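Levico Storage and Sorting Bins
Deep Rectangular Series, Gray

Product Information for Schools, Clinics, Libraries and Workrooms

The Levico Deep Rectangular Bin is an open-top container for holding, sorting and moving small and medium-sized items. It is intended for institutional settings in which many unlike objects must be kept together, retrieved by hand and returned to the same place. The series is supplied to play and therapy rooms, elementary classrooms, lending collections, mail rooms and light assembly areas.

This page was last revised on January 26, 2025. It replaces the information sheet issued with the September price list.

General Description

Each bin is molded in one piece from gray polypropylene. The walls are tall in relation to the floor of the bin, so that contents remain inside when the bin is lifted, carried or slid along a bench. The inside corners are rounded to a small radius for ease of cleaning. The bin has no lid in its standard form. A lid is offered separately and is described under Accessories.

The gray color is uniform through the full thickness of the material. Light scratches therefore do not reveal a different color underneath. Gray was selected for the series after customers reported that brightly colored bins made brightly colored contents harder to find. Toys, play food and plastic tools tend to stand out well against it.

Sizes and Item Numbers

The series is offered in two depths. Both share the same outline and may be used side by side on the same shelf.

Item 1000: Standard depth. Recommended for blocks, play food, craft supplies and small parts.

Item 2000: Extra depth. Recommended for balls, soft goods, long-handled items and mixed collections.

Both items are packed 12 to a carton. Orders of fewer than 12 are accepted through Fodeck, our distribution partner, and are subject to a handling charge. Mixed cartons are not available.

Inside dimensions, outside dimensions and empty weight for each item are given on the drawing sheet, which may be requested from the sales office. Customers who plan to fit bins into existing cabinets are asked to consult the drawing sheet before ordering, as the rim extends beyond the walls on all four sides.

Selecting a Depth

The standard depth is suitable where users are seated or where the users are young children. A seated child should be able to see the floor of the bin without standing and reach it without leaning on the rim. For most tables of classroom height, Item 1000 meets this condition.

The extra depth is suitable where the bin stands on the floor or on a low shelf. It should not be used on a table of adult height by persons under four feet tall.

Purchasers who are unsure which depth to choose may borrow one bin of each item for a period of 13 working days. Requests for loan bins are made in writing. Return postage is paid by the borrower.

Arrangement on a Work Surface

Bins may be placed end to end, side by side, or one behind the other. For sorting work, the arrangement of one bin behind the other is preferred on narrow benches. The front bin holds the items to be sorted and the rear bin receives them. Users who work standing may find it more convenient to reverse this order.

The bins should rest flat on the surface along their full length. A light-colored, smooth bench top is suitable, as are most laminate and sealed wood surfaces. On polished surfaces the bins may slide when pushed. The Ternau non-slip mat, listed under Accessories, is recommended in such cases.

A gap may be left between two bins or they may be set rim to rim. When they are set rim to rim, small flat items such as cards and tokens can lodge in the seam between the two rims. The Ternau joining strip closes this seam.

Suggested Contents

The Baxter Mixed Object Assortment is often ordered together with the bins. It is a collection of everyday and play items that differ in shape, color and surface, and it is used in naming, matching and sorting activities. The assortment is sold by the set and is packed in a cotton bag. Contents vary by production run and a current list is enclosed with each set.

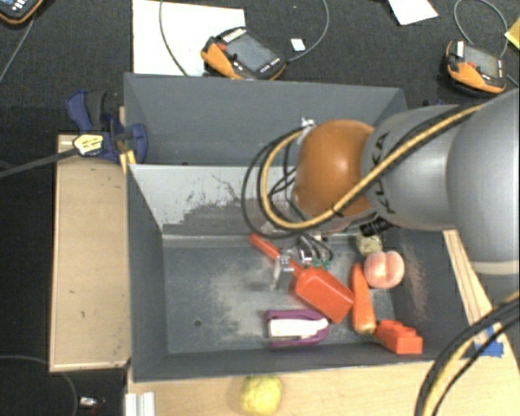 Items of mixed shape should be laid in the bin in a single layer where space allows. Long items, such as scoops and play vegetables, are best placed first, with rounded items added beside them. Building blocks with raised studs may be placed in any position. Contents should not rise above the rim if the bins are to be stacked.

For activities in which a person must choose one item from several, it is advised that the number of items be kept low and that they not be arranged in rows. Items that touch or partly cover one another make the activity more demanding. Items that lie apart make it easier. The person leading the activity may adjust the difficulty in this way without changing the contents of the bin.

Care and Cleaning

Wash by hand with warm water and mild dish soap. Rinse and allow to dry upside down with one end raised. The bins may be wiped with a common household disinfectant, provided that the surface is rinsed afterward. Solvents, scouring powder and steel wool should not be used.

Item 1000 may be washed in a commercial dishwasher on the top rack. Item 2000 is too tall for most machines and should be washed by hand.

Adhesive labels may be applied to either end panel. Residue from paper labels can be removed with vegetable oil followed by soap and water. Permanent marker cannot be fully removed from the material.

Stacking and Storage

Empty bins nest inside one another. No more than 12 should be nested in one stack, as the lower bins become difficult to separate. If two bins have become stuck, run warm water over the outer bin and pull the bins apart evenly from both ends. Do not pry at the rim with a tool.

Filled bins may be stacked only when fitted with lids, and no more than three high. Bins without lids must not be stacked when filled.

Bins should be stored indoors. Extended exposure to sunlight will cause the gray color to fade and the rim to become brittle.

Accessories

Clear lid. Fits both depths. Lifts off and does not lock.

Ternau non-slip mat. Placed under one bin or two. May be trimmed with scissors.

Ternau joining strip. Closes the seam between two adjoining bins. Sold in pairs.

Label holder. Clips to the end panel and accepts a standard index card.

Divider. Separates the floor of Item 1000 into two unequal compartments. No divider is currently offered for Item 2000.

Limitations of Use

The bins are not intended for the storage of unwrapped food, for use in an oven or microwave, or for carrying liquids. They are not to be used as a step, seat or support. Small items that may be placed in the bins can present a choking hazard to children under three years of age, and supervision is the responsibility of the institution.

Warranty and Replacement

Levico warrants each bin against cracking of the walls, floor or rim in ordinary indoor use for a period of 12 months from the date of delivery. The warranty does not cover fading, scratches, or damage caused by heat, solvents or overloading. A claim should include the item number, the order number and a short written statement of the damage. The damaged bin need not be returned unless this is requested.

Single replacement bins supplied under warranty are shipped without charge. Replacement lids are available at the list price.

Ordering

Orders from schools, libraries and public agencies may be placed by purchase order. All other orders are payable in advance. Please state the item number, the number of cartons and the delivery address, and indicate whether the receiving location has a loading dock.

Questions concerning dimensions, loan bins or large orders should be directed to Clem Pryor, Institutional Sales, Levico. Questions concerning the delivery of an existing order should be directed to Fodeck, quoting the number printed on the order confirmation.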